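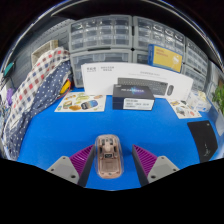 Figure 1. Lining up on a computer mouse, with a ridged pad on either side and the fingers still open.

Section 4. Your First Practice Grasps

By now you should have the Skekska hand-held gripper unpacked, charged and paired with the Carretero recorder, and you have probably squeezed the trigger a few times just to feel it move. (Everybody does, and it does no harm.) This section takes you from there to your first set of clean recordings. Set aside a quiet hour for it if you can. It is perfectly fine to stop halfway and come back, as long as you close the session properly as described in 4.5.

If your kit came with the older smooth pads, please go back to Section 3 and fit the ridged ones before you go on. The trigger settings below were worked out with ridged pads, and the smooth ones need a firmer squeeze than we would like you to learn with.

4.1 Setting up the table

You don't need a special bench. A desk, a kitchen table or a shop counter will all do nicely, provided the top is steady and you can stand in front of it without leaning over a chair. A plain, solid-colored surface is easiest on the tracking, and it is also easiest on you when you sit down later to review your clips.

1. Clear a space in the middle of the table big enough to lay down this manual, opened flat. Things may stay at the back and along the sides. Boxes, papers, drawer units and so on give the tracker something to hold on to, and a completely bare room is harder for it than a lived-in one.

2. Move anything that can tip, spill or roll out of the reach of your forearm. Your attention will be on the fingertips, and elbows have a way of wandering.

3. Turn on the lights you normally use in the room. Try not to record with a bright window directly behind the table.

4. Weigh down or put away anything that flutters, such as curtains or loose paper near a fan.

Note: Small movements in the background, like a plant leaf stirring now and then, will not spoil a recording. A television will.

4.2 Choosing a practice object

We suggest a computer mouse. Most homes and offices have one lying around, it has a clear front and back, and its rounded sides will teach you more about finger placement than a block would. See-through shells work as well as solid ones for learning the movement, though you may find the edges a little harder to judge by eye in the clips, so take your time over them.

Whatever you choose, please keep it under 400 grams for this section. The gripper can manage more, but a light object forgives a crooked lift and a heavy one twists in the pads.

Unplug a corded mouse and take the cord off the table with it, or choose another object. A trailing cord catches on the fingers more often than you would think, and we have untangled plenty of them at Skaltovance.

Caution: Do not practice with glass, open containers, knives, or anything hot. Do not use the gripper on pets or on another person's hand, even in fun. The pads are soft enough but the blocks behind them are not.

5. Set the object down in the middle of the cleared space with its front pointing away from you.

6. Step back and check that there is at least one hand's width of open table on both sides of it. The fingers need this room to come down.

4.3 Lining up

This is the part worth going slowly over. Nearly every dropped object that customers write to us about was lost before the fingers ever closed, in the last little bit of the approach.

7. Hold the gripper by the main handle with your index finger resting beside the trigger, not on it. Let your elbow hang. If your shoulder is up near your ear, the table is too high or you are standing too close.

8. Press the round button on top of the handle once. The light turns green and you will hear a single beep. The recorder is now running.

9. Open the fingers fully by letting the trigger all the way out.

10. Bring the gripper in from your side of the table, moving forward and down together, until the object lies between the two pads. Figure 1 shows what you are after: the mouse lengthwise between the fingers, sitting midway between the pads, and nothing touching yet.

11. Hold still while you count to two in your head. It feels silly the first few times, but the pause gives you a tidy mark to find when you trim the clip.

Note: The pads are angled toward each other by design, so please don't try to bend them straight. Each one settles against the object as the trigger comes in.

Tip: If you can't tell whether you are centered, look at the gaps on the left and right and forget about the object itself for a moment. Even gaps mean you are there. If one gap is bigger, slide your whole forearm over. Turning the wrist will fix the gap and spoil the angle, and then you have two things to put right.

4.4 Closing, lifting and putting back

12. Squeeze the trigger in smoothly until you feel both pads make contact. One pad may arrive slightly before the other, in which case the object will shift a bit to meet the second. That is fine.

13. Squeeze a little more, just enough that the object would come along if you moved. There is no prize for squeezing hard, and after a morning of it your hand will let you know.

14. Lift straight up to the height of a coffee mug. Pause again for a count of two.

15. Lower the object to the same spot, wait until you feel the table take its weight, and then let the trigger out slowly.

16. Back the gripper away along the path you came in on. Press the round button once more. Two beeps and an amber light mean the clip has been saved.

Congratulations - that is one complete grasp! Have a look at it in the Narkamville viewer before you make a second one, if only to be sure that the fingertips and the object are both in view from start to finish. It is a sad thing to find out after lunch that they weren't.

When you are happy with the first clip, carry on until you have 40 of them. We know that sounds like a lot for a practice round. Each one takes only a moment once you have the rhythm, and somewhere along the way most people stop thinking about the trigger altogether, and that ease is exactly what we would like you to have before Section 5. Turn the object a little between clips, or move it toward one side, so that you meet it from different angles.

Caution: Take a break of 5 minutes after every set of ten. Stop sooner if your thumb or wrist begins to ache, and switch hands if you are comfortable doing so. The handle fits either one.

4.5 Closing the session

17. Hold the round button down until the light goes out. The recorder needs a moment to finish writing, so leave it switched on until its own display reads DONE.

18. Rest the gripper on its side with the fingers open. Storing it closed presses the ridges flat over time and shortens the life of the pads.

19. Wipe the pads with a barely damp cloth and let them air dry. Please skip the alcohol wipes, as they turn the pad material chalky.

Note: Look over the mounting block screws every 1,000 grasps, or whenever a finger feels loose. Use the small driver in the lid pocket and stop as soon as the screw is snug. Overtightening can crack the block, and cracked blocks are not covered by the warranty.

4.6 If something isn't going right

The object squirts out forward when I squeeze.
You are most likely gripping too far back, where the shape narrows. Go in a little farther before you close, so the pads meet the widest part.

The object tilts as it comes up.
One pad is probably higher than the other. Check that the handle is level before you squeeze, and remember that the tilt you see in the clip is often smaller than it felt.

I hear three beeps when I press the button.
The recorder has lost its pairing or its card is full. Check the card first. Then follow the pairing steps in Section 2 again, starting with both units off.

The viewer shows a clip as "tracking weak."
Go back over the lighting and the background in 4.1. If the table is shiny, a plain cloth laid flat and taped at the corners usually does the trick.

The trigger feels gritty.
Stop using the gripper and write to the Skaltovance service desk with the serial number from the underside of the handle. Please don't oil it yourself. Oil works its way down to the pads, and then nothing will stay put.

Once your practice clips are saved and you have looked through at least a handful of them, move on to Section 5, where you will pick up an object in one place and set it down in another.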